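Zweiarmsystem von Veltmont zur Miete

Veltmont bietet seine Zweiarmzelle ab März auch zur Miete an. Zum Paket gehören beide Arme mit Greifern, Steuerung und 4 Stunden Einweisung. Mindestlaufzeit: 10 Tage.

Geprüft wird an Haushaltsobjekten auf engem Raum — etwa an einem Messerblock in einer Keramikschale. 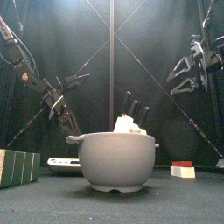

Lieferumfang und Kontakt

Die Software Tredska protokolliert bis zu 200 Greifversuche je Sitzung. Ersatzfinger sind gesondert zu bestellen. Anfragen zu Terminen und Aufstellfläche beantwortet Kristaps Rebane.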